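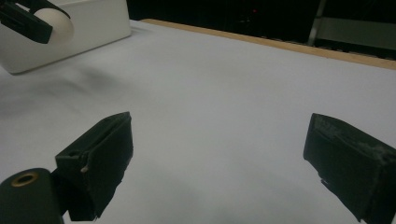 1/ Finger day on the two-gripper bench at Pivotport. I promised a few of you back in October that I'd write up how we look after these things, and it has taken me until 17 December 2024 to sit down with a cup of tea and do it, so thank you for your patience!

2/ The pair nearest the camera is the one I'm worrying over. Have a look at the top of the right-hand finger, all that greyish-white scuffing, and then the ragged bit along its lower edge. The left one is in much kinder shape as far as I can see from this side.

3/ A scuffed top is mostly cosmetic and I've stopped fretting about it. A frayed edge is another matter, as it can catch on the sheet when you come in low, and then you get a lovely long wrinkle and have to smooth the whole table out again (ask me how my autumn went).

4/ So, the routine. Power off first, every time, even if you only mean to have a quick peek. Then I wipe both fingers with a barely damp cloth, let them dry, and run a fingertip slowly along each edge. You'll feel a burr long before you see one on a dark finger.

5/ Small burrs come off with fine paper wrapped round a lolly stick. Go along the edge, never across it, and stop well before you think you're finished. I took far too much off one in my first month and the tips never met squarely after that. It lives in my drawer now as a warning.

6/ Anything actually frayed gets swapped. We change fingers as a pair even when only one has gone, because a fresh one against an old one closes a shade off centre and you'll spend the afternoon blaming the calibration. The better of the old ones goes in the spares tub with a date on it.

7/ Someone at Zokell asked me how long a pair lasts. Our log had this set at 2,293 closes when I checked it this morning. The set before it came off at 722, but that was entirely my doing — I'd overtightened the mounting and one of them cracked at the root.

8/ Which brings me to the mounting! Do the screws up by hand until they just bite, then go from one to the other a little at a time. If a screw starts to feel gritty, back it out and clean the thread before you do anything else. Forcing it is how you end up drilling out an insert and missing your train.

9/ The sheet deserves a word as well. White is a pain to keep clean but I wouldn't go back, as dark fingers stand out so well against it and you spot crumbs of worn material straight away. I shake ours out at the end of the week and put it back with the same side up.

10/ After a swap I always do the ball. Pick it up, hold it for a slow count, put it down again by the box, and watch whether it rolls in the jaws. A round thing will tell you more about a badly seated finger than any amount of squinting. The other gripper at the back, by the box, has the ball in this one.

11/ Then it's open, close, open, close with nothing in between, listening for a click. A click usually means a screw wants another nudge. The Etim notes I learned from skip this step and I've never understood why, it takes no time at all.

12/ Last job is the log: which side, what you changed, anything that felt odd. We keep ours in Miseo but a notebook on a string would do just as well — the one before this was exactly that and I still miss it a bit.

13/ New pair goes on after lunch. If anyone has found a nicer way of finishing those edges than my lolly stick, please do tell me, I'm all ears.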